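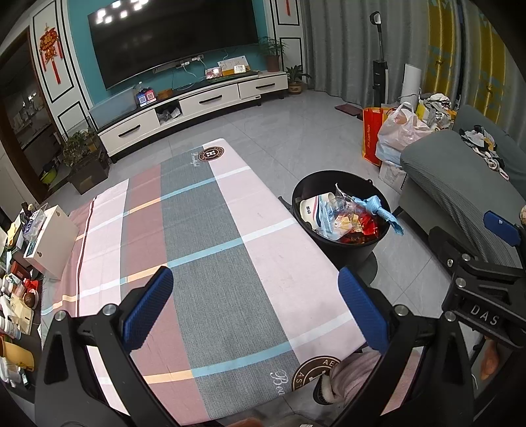 By Tímea Dobos
February 10, 2022

The care and feeding of a living-room tablecloth

I own one good tablecloth and several that I use. The good one lives in a drawer and has been to dinner twice. The others get coffee, crayons, soup and whatever the mail was lying in, so most of what I know about cloth care I learned from the cheap ones.

Tea and coffee: blot, then cold water from the back of the fabric. Hot water first is how I came to own a beige napkin collection.

Candle wax: leave it alone until it hardens, lift what you can with a butter knife, then iron the rest through a paper bag. Change the bag before you think you need to.

Grease: dish soap, a drop of it, rubbed in with a finger. Leave it for 60 minutes and wash as usual. My neighbor Barnabás Erdős swears by cornstarch, and his tablecloths look fine, so suit yourself.

Creases: hang the cloth over a door while it is still damp. I have ironed a full-length tablecloth exactly once and I talk about it the way other people talk about marathons.

Slipping: a cloth on a smooth tabletop will migrate toward whoever has the most elbows. Put a thin rubber mat underneath, cut 2 inches short all the way around. Clips work too, if you like your dining room to look like a picnic in a high wind.

If you can, choose stripes or plaid. A busy pattern forgives gravy in a way plain white never will.
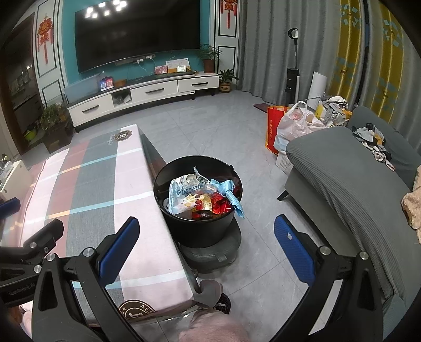 Photo: Grekora

Snack wrappers are the other half of the job. Crumbs get on the cloth because the trash can is in the kitchen and everyone is sitting down. Move a can into the living room and the wrappers will at least land near it. Empty it before it heaps up, and press foil flat before it goes in, as a crumpled one takes up the room of three.

Shake the cloth outdoors, downwind of yourself. Check for spoons first.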